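Tips for working next to the machines
Kitchen and wash-up edition, updated April

Same list as before plus the bits people kept asking for. Written fast between the lunch rush and the late clear-down so excuse the typing. Most of it is from our own kitchen at Lakia, where the clearing and stacking has been part automated since the Funness arm went in at the wash-up end. A few are pinched from the Prikotau site, who had theirs first and made the mistakes first.

Before the shift

Wipe the table before you wake anything up. A dry cloth, then a damp one, then dry again. Crumbs under a tray make it rock and a rocking tray gets picked up crooked.

Check the fingers. Grease on the tips is the number one cause of dropped plates. Washing up liquid on a cloth, never the green scourer, it takes the finish off.

Tie your apron strings at the back and tuck the ends in. Same for tea towels over the shoulder. Get out of the habit now.

Know where the stop button is and make sure the trolley isn't parked in front of it. Trolley is always parked in front of it.

Trays and crockery

One tray at a time in the pick area. Two trays touching gets read as one big tray and then you're waiting for a reset.

Empty the bowls first. Spoons, tea bags, lemon slices, all of it out. A bowl with something left in it weighs wrong and goes to the reject shelf, and then some poor soul has to sort the reject shelf at ten at night.

Wide flat plates go at the back, bowls nearer the front. Arm reaches over flat things fine. It does not like reaching over a tall bowl.

Shiny plates under a strong lamp confuse it. Turn the lamp to the wall or move the plate a hand's width. Cheaper than calling the engineer.

Chips and cracks: still your job. The arm will happily stack a cracked plate all day long. Run a thumb round the rim if in doubt, gloves on.

Don't nest bowls more than three deep. We lost 14 in one go doing four.

Stains

Tea rings on pale trays: bicarb and a bit of water to a paste, leave it ten minutes, rub with a soft cloth, rinse. Do it weekly or you'll be there all afternoon.

Black marks on crockery from metal cutlery come off with cream cleaner. Rinse twice.

Sticky label glue: cooking oil, wait, then hot soapy water. Get ALL the oil off after. See above re grease.

What changed for us, since people ask

The lifting went down. That's the big one. Backs and wrists are better, the older hands said so within the month and they don't say nice things for the sake of it.

The walking went up. You used to stand at one sink and now you're going between the table, the screen and the reject shelf. Get better shoes. Insoles too, the thick ones.

It's quieter and some people miss the chat. We moved the radio and put two stations facing each other so you can at least talk while you scrape. Helped a lot, cost nothing.

Busiest day so far was 1,902 pieces through, against 1,123 on our best day by hand. Lovely for the office. For us it meant the drying racks filled up by two o'clock and there was nowhere to put anything, so if you're getting one of these, sort your shelving out FIRST. Nobody at Lappalainen, who supplied the racks, thought to ask either.

Hours stayed the same here. Jobs did too, but the jobs are different, and two of us had to learn the screen from scratch. Ask for paid time to learn it. Do not do it in your break.

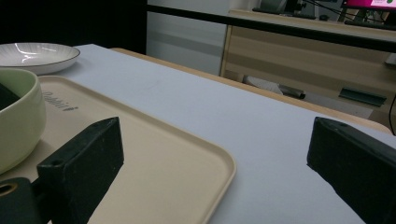 Keep a notebook by the machine. Time, what it dropped, what was on the tray. Took us a fortnight of scribbling to work out that most drops came from one kind of bowl with a rounded edge, and we'd never have got it changed without the list to wave about.

Showing it a new item

When new crockery comes in, someone has to teach it. Slow hands. Same height every time. If you rush the first few it learns the rush.

Use the real crockery, with real tea stains on if that's how it comes back from the tables. Clean samples teach it clean samples.

Take turns, half an hour each then swap. Your grip goes after that and so does your patience.

The engineer told us to do 1,000 goes per item. Get that put on the rota as proper work or it'll get squeezed in at the end of every shift.

End of shift

Park it, power down, fingers open. Cloth over the top if the fryers are still on.

Clear the floor under the table, cables off the walkway. Anything dropped at the back goes in the lost box by the door, with the time on a bit of tape.

Screen off last. Write the piece count in the book and intial it.

If a job on this list doesn't work on your set up, cross it out and write what does. The paper copy is taped inside the cupboard door by the big sink, biro is on a string.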